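Saturday, notebook, bench 2

Put-away chore again, bottles between the desk and the fridge. Question from the Bronderel people is still the same one: can the machine do a kitchen chore yet without a person standing next to it. My answer for the Dosten report is no, but closer than in January.

Log has 19 tries. 6 went through with no hand on the stop button. Most of the rest ended at the low compartment. Gripping a bottle on the desktop is no longer the hard part. Getting down to fridge height with the knees bent, and keeping the hand clear of the open door, takes far longer than a person would.

Changed two things before lunch: slower wrist, and a wider stance – the second one helped the balance and cost us time. Thumb pressure left as it was. Courtois planner stays on until the Nuso build is ready.

To do: floor cable needs a better route, check knee temps after long crouches, redo the reach limits for the lower shelf.

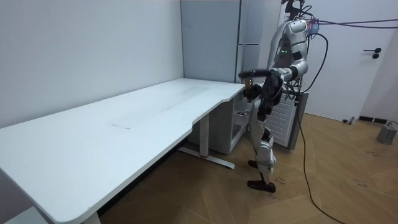
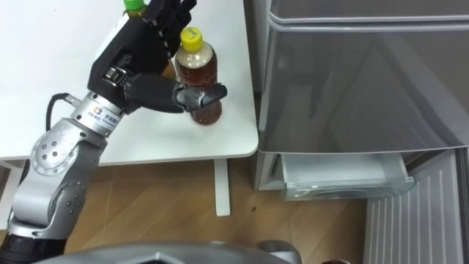

Knees bent for the low reach in the next one. 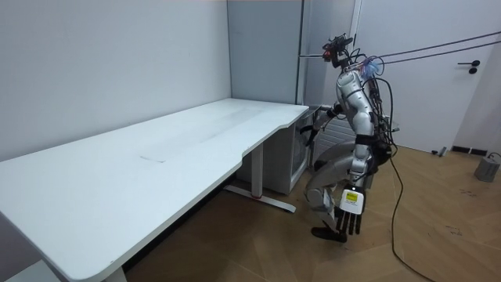

Reply from Bronderel, added to the page at 4:30: 6 out of 19 is fine for a lab, but they wouldn't leave it alone in a kitchen with glass jars. They want the same chore run with the fridge door starting closed, and they asked for times per bottle next to a person's times.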